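The Right Hand

When Cinzia Vitale came back to the workshop in Belunbridge, the heating was off and somebody had left the log open at run 707. She read the entry standing up, with her coat still on. It said only: Pelar, dropped, see note. There was no note.

She had been away for 3 weeks with her mother. Before she left, they had agreed on the rules of the comparison. The hand called Negri would go on one arm and the hand called Pelar on the other, and both would be given the same shopping: bottles and tubes, the things people keep under a sink or beside a bath. Each hand would have 10 tries with each object. Whoever was on shift would write down what happened in plain words, and would not write what he wished had happened.

Jonness, the company that paid for all this, wanted to buy one hand and be finished with the matter. They did not care much for plain words. In October they had asked for a colour chart.

Cinzia took off her coat and sat at the controller. She moved the right arm by a few centimetres, only to hear it. She had missed the sound, a little like a tap closing in another flat. Then she opened the pictures that were saved with the log, because a picture had never yet forgotten to leave her a note. 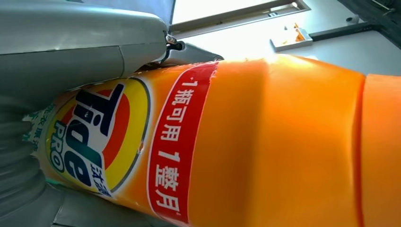
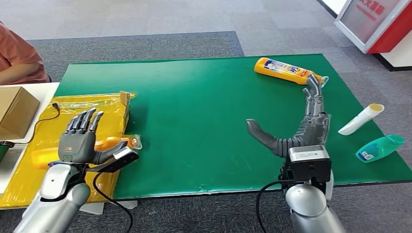 She looked for a long while at the grey finger on the orange plastic. A bottle like this was the object she feared most. It was big and glossy, and when it was full its weight moved after you had stopped moving it. For the yellow squeeze bottle she had no fear at all. You could be rude to a squeeze bottle and it would forgive you.

She telephoned the night shift, although it was early, and asked what had happened in run 707. The answer came after some breathing. It had not been the fault of the fingers, the voice told her, they had closed properly and they had held; it was the wrist that turned too quickly, and if she slowed the wrist she would stop blaming the hand for what the arm did to it.

"Did you write this down?" asked Cinzia.

"I wrote 'see note'."

"And the note?"

"I was going to write it after my tea."

She thanked him and put down the phone. Then she sat with her palms on the desk and turned her own wrist, slowly and then fast, holding her cup. At the fast turn the coffee climbed up the side and went over her sleeve.

So for 8 months they had perhaps been comparing the wrong thing. She thought of the colour chart, with its neat green squares for Negri and its orange ones for Pelar, and of the man at Jonness who had printed it and put it on his wall. She would have to ring him as well. He would say that the budget was closed, and she would say that she knew.

First she wanted one honest run. She brought the wrist speed down by half and typed 708 in the log, and under it the word "wrist", with the old value and the new one. Then she went to fill a bottle at the sink, right up to the neck, and dried it carefully on her wet sleeve, which made it worse, and had to look for a towel.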